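Início > Organização e armazenagem > Caixas metálicas > Série Durach

Flutico – Caixa metálica aberta Durach 600

Referência: DUR-600
Disponibilidade: em stock no armazém da Tapia
Venda: à unidade ou em conjunto de 2

A Durach 600 é uma caixa retangular de chapa de aço, aberta em cima, pensada para guardar e transportar peças pequenas e médias em oficinas, armazéns e salas de expedição. Tem 600 mm de comprimento, 40 kg de carga máxima e um fundo liso, sem nervuras, para que se possa varrer ou lavar sem deixar restos nos cantos. Faz parte da série Durach, que a Flutico comercializa em três tamanhos, todos com a mesma altura de 135 mm.

O modelo substitui a antiga Durach reforçada. Mantém-se a largura e mantém-se o rebordo superior, mas a chapa passou a ser dobrada numa única peça e os cantos são soldados por dentro. Quem tem prateleiras ou carros compatíveis com o modelo anterior pode continuar a usá-los. As divisórias antigas também servem, com exceção das de encaixe lateral, que foram descontinuadas.

Características

Material: chapa de aço
Acabamento: pintura a pó, cinzento
Comprimento exterior: 600 mm
Altura: 135 mm
Carga máxima, distribuída: 40 kg
Fundo: liso
Pegas: rebordo contínuo nos quatro lados
Empilhamento: apenas com o espaçador Flistex (vendido à parte)
Tampa: não incluída

Utilização

A caixa pode ser usada em cima de uma bancada, numa estante ou num carro de transporte. Em estantes, as travessas devem apoiar o fundo em todo o comprimento. Duas travessas nas pontas chegam para cargas leves, mas com a caixa cheia o fundo cede ligeiramente ao centro e, ao fim de alguns meses, nota-se. Não é um defeito coberto pela garantia.

Em bancadas de madeira sem proteção, recomendamos os pés de borracha autocolantes. A chapa do fundo tem arestas boleadas, mas uma caixa carregada que é arrastada todos os dias acaba por marcar o tampo. Os pés vêm em saquetas e colam-se depois de desengordurar a superfície com álcool. Convém esperar uma noite antes de pôr peso na caixa.

O acabamento resiste bem a óleos de corte, massas lubrificantes e detergentes neutros. Não resiste a decapantes nem a acetona. Para locais com humidade permanente – câmaras frias, lavagens, cais exteriores – deve ser escolhida a versão galvanizada, que tem a mesma medida exterior e um prazo de entrega mais longo.

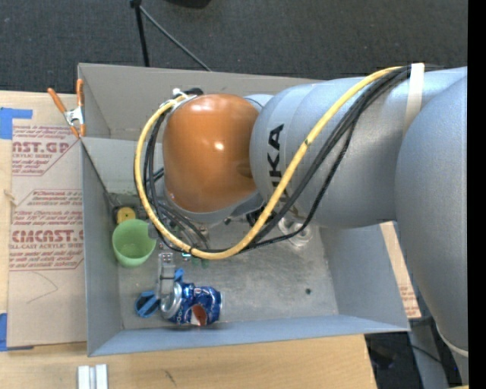 Para peças com arestas vivas ou acabamento delicado existe um tapete Flistex cortado à medida do fundo. É uma espuma densa, de célula fechada, que não absorve óleo e se lava com água e sabão. O tapete reduz um pouco a altura útil, o que deve ser tido em conta quando se usam divisórias, pois estas assentam por cima dele e ficam mais salientes em relação ao rebordo.

As divisórias são metálicas e seguram-se por pressão. Podem ser colocadas em qualquer ponto do comprimento, sem furos nem calhas. Para as retirar, puxa-se primeiro um dos lados e só depois o outro. Se forem puxadas pelo centro, dobram.

Empilhamento

A Durach 600 não foi feita para empilhar diretamente. O rebordo de uma caixa não encaixa no fundo da outra e a pilha desliza com facilidade. Com o espaçador Flistex, uma moldura que assenta no rebordo, podem sobrepor-se 2 caixas carregadas. Vazias, as caixas também não entram umas nas outras, uma vez que a inclinação das paredes não chega para isso. Quem precisa de poupar espaço no transporte de retorno deve ver antes a gama de caixas encaixáveis.

Identificação

Um dos topos curtos leva um porta-etiquetas de encaixar, fornecido com a caixa mas não montado. Aceita papel ou cartolina. As etiquetas magnéticas também aderem bem à chapa pintada e são a solução mais prática quando o conteúdo muda com frequência. Não recomendamos etiquetas de papel coladas diretamente na pintura: saem mal e a cola agarra pó.

Para séries grandes podemos entregar as caixas já numeradas, com gravação no rebordo. O pedido tem de ser feito antes da produção e não admite devolução.

Limpeza e manutenção

Lavar com água morna e detergente neutro e secar com um pano. Os cantos interiores são os pontos onde a água fica parada, por isso é preferível deixar a caixa a escorrer virada para baixo. Riscos que cheguem ao metal devem ser retocados com a caneta de tinta da mesma cor, disponível nos acessórios. Não usar palha de aço.

Uma vez por ano vale a pena verificar as soldaduras dos cantos, sobretudo nas caixas que andam em carros ou empilhadores. Uma soldadura aberta não se nota com a caixa vazia.

O que vem na embalagem

Uma caixa Durach 600, um porta-etiquetas e uma folha de instruções. O conjunto de duas unidades vem com um cartão separador entre as caixas, que pode ser deitado no papel.

Acessórios

Tapete de fundo Flistex
Espaçador de empilhamento Flistex
Divisória transversal, à unidade
Pés de borracha autocolantes
Porta-etiquetas suplente
Caneta de retoque, cinzento

Perguntas frequentes

A caixa pode ser pendurada num painel perfurado?
Não. O rebordo não tem o perfil necessário e a carga ficaria toda de um lado.

Posso furar o fundo para escoar líquidos?
Pode, mas o metal fica exposto e oxida. Para esse uso fornecemos uma variante com fundo perfurado, sob encomenda.

Existe noutras cores?
A versão de catálogo é só em cinzento. Outras cores são possíveis em encomendas de série, com preço sob consulta.

Serve para contacto com alimentos?
Não. A pintura não está certificada para esse fim, mesmo com os produtos embalados.

Opinião de cliente

"Comprámos o conjunto para a secção de ferragens e depois voltámos a encomendar. A medida é boa para a nossa estante e a caixa aguenta pancada. Duas coisas a melhorar: o porta-etiquetas solta-se se lhe batermos com o cotovelo, e a folha de instruções não explica como tirar as divisórias. Dobrei a primeira." – Eimear Cullinane

Resposta da Flutico: obrigado pela nota. A indicação sobre as divisórias já consta desta página e será acrescentada à folha na próxima impressão, prevista para setembro.

Entregas e devoluções

As encomendas saem do armazém da Tapia por transportadora. Caixas sem uso e na embalagem original podem ser devolvidas, com o transporte a cargo do cliente. Danos de transporte devem ser anotados na guia no momento da receção. Uma fotografia do canto amolgado ajuda a tratar da reclamação, mas não substitui a anotação.

Para quantidades superiores às indicadas no carrinho, peça orçamento através do formulário de contacto e indique a referência, a quantidade e o local de descarga.

Ficha atualizada em 23 de julho de 2020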